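Why Do Fruits Have Different Skins?

Fruit comes in many sizes and colors, and the outside of each one does a job.

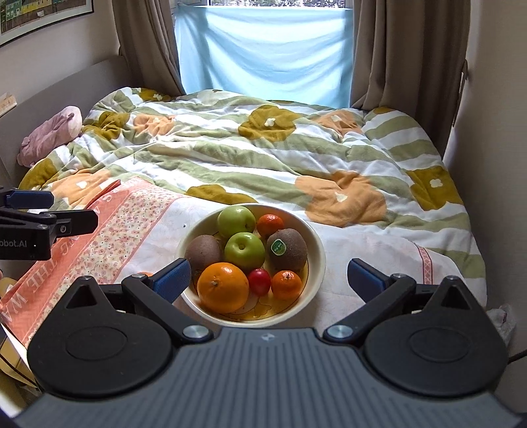

A bowl with green apples, kiwis, tangerines, an orange and a cherry tomato.

The skin keeps water in and keeps germs out. An apple has a thin skin with a coat of natural wax on it. You can eat it – just wash it first.

Oranges and tangerines have a thicker skin called a peel. It holds tiny pockets of oil, and that oil makes the strong smell when you tear it.

A kiwi is covered in short brown fuzz. Most people scoop out the green part with a spoon.

Is a tomato a fruit? Yes. It grows from a flower and has seeds inside, so scientists call it a fruit. Cooks usually call it a vegetable.

Words to know
Peel: the thick skin of an orange or tangerine
Germs: tiny living things that can make food rot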